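21 Dec 2022 — table layout, tray and bottles

Finally got the patterned tablecloth down and I love it! Bench 11 looks like somebody's kitchen now, and after a whole autumn of bare boards that cheers me up every time I walk past. Tihomir Todorova picked the cloth from the Delić catalogue (item 256, if we need a second) and I take back everything I said about flowers.

Tray goes right of centre, bottles towards its left, mug far back on the left. Keep the beige lid near the amber bottle or we'll be hunting for it again, same as in July.
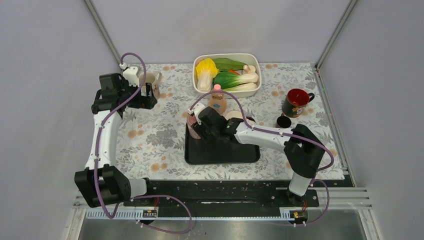
Layout B: glass mug at the back left, dark tray, bottles with the beige lid beside them.

Spent far too long looking at the print afterwards. Ferns, sprigs, roses, berries, and hardly a gap anywhere — a small pale thing could get properly lost on it, so small parts stay in the tray or the bowl. The orange has bled a little round the flowers. Doesn't bother me, but I'll mention it to Delić. 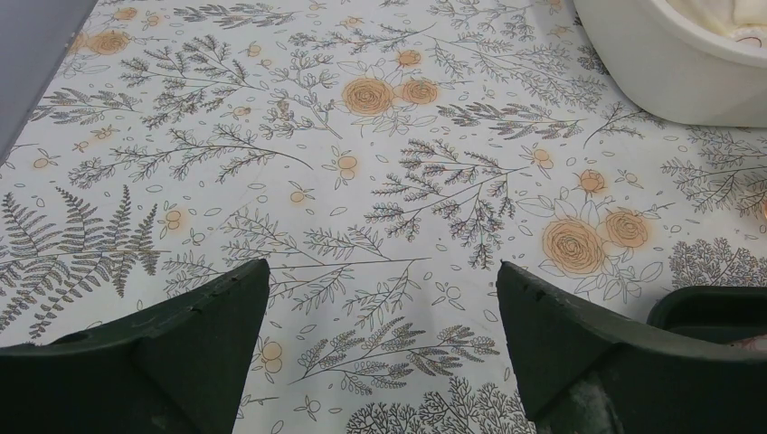 Cloth close up, white bowl top right. Note the orange halos.

To do: cut a spare piece, 82 cm wide. Wipe-down test with the Sostemance cleaner, 10 passes, corner first. Ask Flurnach for a second mug.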